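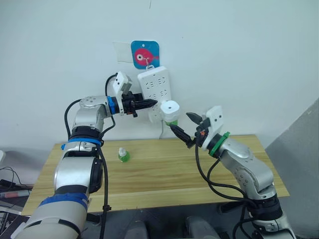
Kitchen › Baking › Tips and Methods

Scoring and proofing free-form loaves

A loaf that tears along its side has usually been under-proofed, scored too shallowly, or both. Check the dough before changing the oven setting. Press a floured finger in to the first joint: if the dent springs back at once, give it another 30 minutes and test again. If it fills slowly and leaves a faint mark, heat the oven. If it does not move, bake immediately and score lightly, as a deep cut will flatten the loaf.

Flour and water

Work by weight. Bakers' percentages take the flour as 100 and express everything else against it. At 68 per cent water a strong white flour gives a dough that holds its shape on a tray. Wholemeal takes more. The Verkness stoneground I use needs 74, and it stiffens noticeably in the first quarter of an hour, so leave it to stand before deciding that it is too wet. Salt stays at two per cent for either.

Tins and weights

The small Nägeli tin takes 307 g of dough for a level top. Regula Lanz uses the same tin for rye and fills it to two thirds, whatever the weight. Both methods work. Rye does not spring much in the oven and should be smoothed with a wet spatula, not shaped.

Blades

Use a razor blade on a holder, or a small serrated knife. Hold the blade at a shallow angle for a raised ear and upright for a cross. Cut to a depth of 5 mm in one movement. Going back over a cut drags the skin. Ten minutes uncovered in the fridge firms the surface of a sticky dough enough to score it cleanly.

Steam

Put an empty roasting tin on the oven floor while the oven heats. Add a cupful of boiling water when the bread goes in and shut the door. Remove the tin after 15 minutes. Keep the water off the door glass.

When it is done

A probe in the centre should read 96 °C for a lean white loaf. Enriched doughs come out at 90. Cool on a rack. Rye is better left until the next day, so a loaf for Sunday lunch is baked on the day before.

Tagged: bread, proofing, scoring, oven steam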